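Sleep and the Shared House: What We Learned on Moncrieff Street

Reading time: 2 minutes

When our group picked sleep habits as the subject for our spring project, we thought it would be the easy choice. Everyone sleeps, after all, and everyone loves to complain about it! We ended up with 42 student renters in the Gollanton neighborhood, all of them kind enough to keep a bedtime diary for us and to put up with our reminders.
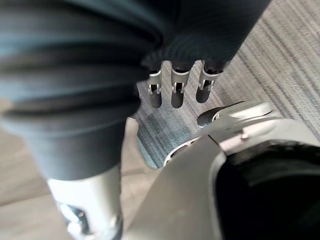 Dark ribbed fabric, close up.

Each person wrote down when they went to bed, when the lights went out, and what woke them, if anything did. We asked for two weeks of entries and got almost 200 usable pages a week, plus a good many doodles. The Mindano houses, where six people often share one hallway, had by far the most grumbling about doors and late showers.

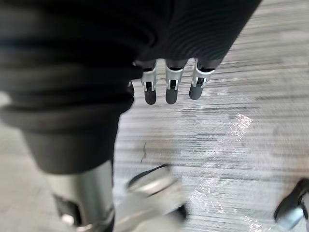
Noise was the complaint we expected, and it did come first. What surprised us was how often people mentioned light - a streetlamp through thin curtains, a phone charging on the nightstand, the glow under a roommate's door. Several diaries described hanging a spare blanket over the window, and the writers seemed very proud of their work.
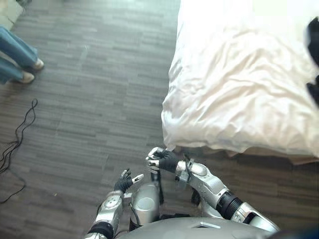
The floor by the foot of the bed, with a loose black cable.

We also asked about weekend lie-ins, and I have to admit this was my favorite part to read. People who slept very late on their days off tended to write longer, crankier entries at the start of the next week. Our sample is small and all from one part of town, so we are being careful about what we claim.
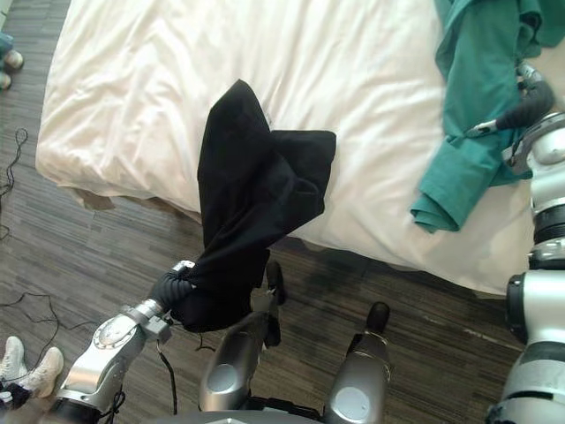
If we did this again, we would use the printed Nikason diary from the first day. Our own homemade form had no space for naps, and people squeezed them into the margins in tiny handwriting that took us a whole afternoon to read.

Comments

gollanton_renter: I kept one of these diaries! The blanket over the window was me, and it's still up.

mapleleaf2: Did you ask about coffee? I'd love to see that next time.

quietfloor: Please send this to the people upstairs from me.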